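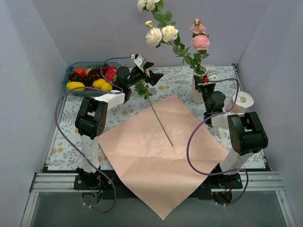

Why do you still write planners, one reader of my last column wanted to know, when a policy trained on demonstrations can do the whole task from start to finish? The message was polite and quite short, and it ended with the remark that motion planning is "a thing we will soon explain to students as history." I have kept it open in a tab since October, and this column is my answer.

I should say first where I stand. I maintain software for two-arm cells. Part of my week goes to Cirkero, our task runner, and part goes to a small collision library called Giltia, which was written before I came and will probably live after I leave. So I have an interest in planners. But I have also trained policies, and I like them. On soft things they do what I could never write by hand. A flower stem bends, the leaves catch on other leaves, and the paper under it moves when you touch it. I once tried to describe a stem to a planner as a chain of 8 short cylinders. It was a bad month.

My disagreement with the reader is about what we call "the whole task." When I look at our logs, the part where a gripper closes on something difficult is short. The rest is two arms moving through the same small volume of air without hitting each other, the vase, the basket or their own cables. For this part we have had good methods for a long time, and they come with something I value very much: they can say no. A planner which finds no path returns an error, and I can read it. A policy always returns an action. It will give you an action if the vase is missing, and it will give you an action if the other arm is standing in the way.

People answer me that the policy will learn this also, with more data. Perhaps. For the flower task we collected 300 demonstrations, and in almost all of them the arms were operated by a person who is careful and does not bring the elbows close together. The policy learned from this person that elbows are never close. Then the vase was put a little more to the center, the elbows came close, and nothing in the training had anything to say about it. We can collect 2000 demonstrations and the same hole will be there, only in a different place, because careful operators avoid exactly the states we need. To fill the hole you must ask somebody to drive badly on purpose, and I do not know how to ask for this in a useful way.

What we do now is not elegant. The policy proposes a short piece of motion for both arms. Giltia checks this piece against simple shapes - capsules for the links, a cylinder for the vase, a box for the basket - and if it is clean, it goes to the controllers. If it is not clean, one arm waits and the other continues. If after 3 attempts there is still a conflict, the runner stops and prints which two shapes were the problem. The line in the log looks like this:

`conflict: right_wrist / vase_cyl, attempt 3, holding`

I am more proud of this line than of anything I have written with a loss function in it. At two in the morning it tells me where to look.

There is a cost, and the supporters of pure learning are correct to point to it. The check makes the motion hesitate. An arm that waits for the other arm looks stupid on video, and for a demonstration to visitors we are always tempted to turn the check off. Also the shapes must be maintained. Petals are not in the model at all, because if I put a capsule around each rose the planner refuses to approach the bouquet, and so the petals get touched. Cables are worse. A loop of cable changes its form with every pose, and our model of it is a fat invisible region that makes some good motions impossible. I do not have a better idea for this. A colleague at Wedwood told me they predict the cable shape with a small network and feed it to an ordinary checker, and this seems to me the right direction: learn the thing that is hard to describe, then give it to a program which is easy to question.

My complaint is also about tooling. For the policies we have beautiful dashboards, with curves for everything. For the planner we have a viewer in which the left arm is drawn in the wrong color, and a ticket about it in the Žukauskas tracker that has been assigned to me for longer than I want to write here. The younger engineers see which side has the nice tools and they draw the natural conclusion about which side is alive. If planning becomes history, as the reader believes, I think it will be partly for this reason, and it would be a poor one.

So, to the reader: I will keep writing planners, smaller ones, which sit behind the policy and mostly agree with it. Next week I am going to fix the color of the left arm.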